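3 min read

Budgeting for a hand, or just a gripper?
Posted by Darnell Castellanos, June 8, 2026

We've got a tidy-up demo to plan for and I have to put an equipment number in front of Holach by July. The vendor (Jiruvico) is pushing a full fingered hand on the arm. My gut says that's a lot of money to put soft toys in a basket. Quote is 241 an hour for their setup tech on top of the hardware, and a spare set of finger covers is 111. Nothing in the paperwork about how long the covers last. 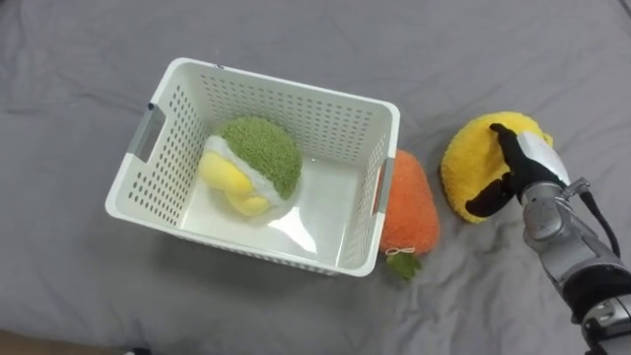 I asked what we lose if we go with a plain two-jaw gripper and got a brochure back. Has anyone bought fingers and been glad of it a year later?

tothamshed wrote:
No. We budgeted for the hand and forgot the cables, the mounts and the days it sat waiting on a part. If your job is plush, a jaw will squash it and lift it and nobody's feelings get hurt. Put the difference toward a second arm.

parkside_mel wrote:
Disagree with tothamshed. Plush is the easy bit. The minute Holach wants mugs or a TV remote you'll be shopping again, and you'll pay the setup tech twice. Buy the hand once.

tothamshed wrote:
"The minute they want mugs" is how the salesman got me. They never wanted mugs.

Darnell Castellanos wrote:
Mel, I take the point, but the written scope is toys, a basket and a sheet on the floor. I can't cost a job that isn't in the scope. What I can do is ask for a trial before we sign. 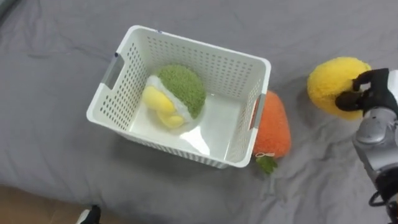 Jiruvico says the trial is 8 days and we cover freight both ways. Fair enough, except the clock starts when the crate leaves their dock. I've asked for that to change and I'm not holding my breath.

gumleaf wrote:
Get the cycle count in writing. Ours was "rated" for a big number and the fine print said no load on the fingers. Ask for 1000 grasps on your own toys, in your own room, with your own people logging the drops. If they won't agree to that, you have your answer.

parkside_mel wrote:
Good test, I'd back that. But run the two-jaw on the same toys or you're comparing against nothing.

tothamshed wrote:
Also ask who pays for fuzz. I'm serious. Lint got into ours and the warranty bloke called it "contamination".

Darnell Castellanos wrote:
Going in with both options priced, cables and covers as their own lines, and the log as a condition of payment. Still leaning to the jaw. If anyone in Totham or Park has a two-jaw sitting on a shelf, I'd pay freight to borrow it for the trial.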